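Real Estate Practice I – Handout 6
Writing the rental listing
Teacher: Aldana Cáceres
17 Feb 2023

Please read these notes before the class and bring one listing that you wrote yourself. It can be for a house, an apartment or a small shop.

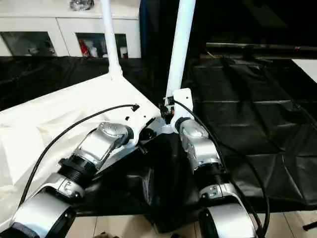
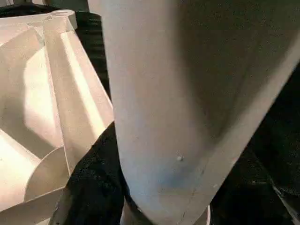
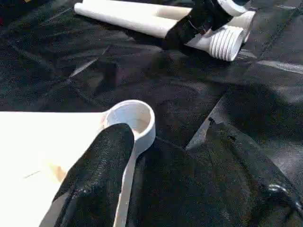
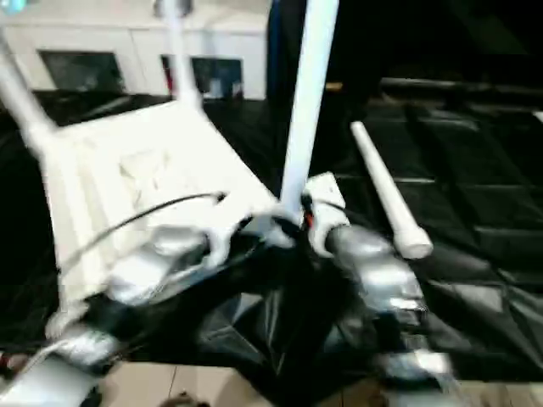 1. The first line
The first line must say what the property is and where it is. Many students begin with "Amazing opportunity", and the reader still does not know if it is a studio or a farm. Write the type, the number of bedrooms and the neighborhood.

2. Costs
Put the rent, the deposit and the monthly fees together. If parking costs 70 more per month, say it in the listing – the tenant will find it later anyway, and then he is angry with you. The application fee in our exercises is always 20.

3. Length
For the homework the limit is 150 words. Pascual Iturra asked last time if the address is included in the limit. It is not.

4. Words to check
"Cozy" is understood by most readers as small. "Updated" needs a year: updated kitchen, which year? "Close to" needs a distance. In the Kinano apartment listing we read "close to the station", and the walk was around 200 meters, so the writer lost a good number which he could use.

5. Who may live there
Describe the property and never the tenant you imagine. "Perfect for a young couple" must be taken out. Write "one bedroom, second floor, no elevator" and let people decide.

Homework: rewrite the Gunach listing from Handout 5. Work in pairs. Emiliano Painemal and Lino Costa present first.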